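Inicio Productos Pinzas Cámaras de muñeca Controladores Soporte Contacto

Clasent G4 - pinza de dos dedos con cámara de muñeca

La G4 es una pinza eléctrica paralela para brazos colaborativos de hasta 6 ejes. Se entrega con dos dedos negros mate, soporte para cámara y cable de 4 metros. Funciona con los controladores Devberg sin módulo adicional; para otros equipos hay que pedir el adaptador aparte.

Agarre por el borde

Las piezas huecas y ligeras se toman mejor por el canto. En las pruebas del taller de Jiltville usamos cestas trenzadas, que ceden al apretarlas y no ofrecen una sola cara plana. El dedo ancho reparte la presión sobre el borde y permite trabajar con una fuerza baja. Divina Agbayani, responsable de ensayos, recomienda empezar con el valor 37 de la escala del controlador y subir solo si la pieza gira entre los dedos.

La cámara queda cerca de la pinza y los dedos entran siempre por la parte inferior de la vista. Con una cesta amarilla sujeta por el borde, la pieza ocupa buena parte de la mitad derecha y el fondo claro pierde detalle. Otra cesta, pálida y casi del color del fondo, apenas se distingue detrás.

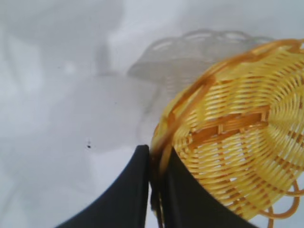 Elección de la cámara

Para objetos de color saturado basta la cámara estándar. Si se van a manejar piezas blancas o translúcidas sobre superficies claras, conviene la versión de enfoque ajustable - o cambiar el fondo, que sale más barato. Las dos usan el mismo soporte y el mismo conector.

Comparada con la pinza Dela Peña que ofrecíamos antes, la G4 abre menos pero cierra con más suavidad. Quien trabaje con cajas grandes debería seguir con el modelo anterior, del que quedan unidades y recambios.

Mantenimiento

Revisar el apriete de los dedos cada 1,000 ciclos. Limpiar con paño seco, sin disolventes. Los dedos de repuesto se venden por pares.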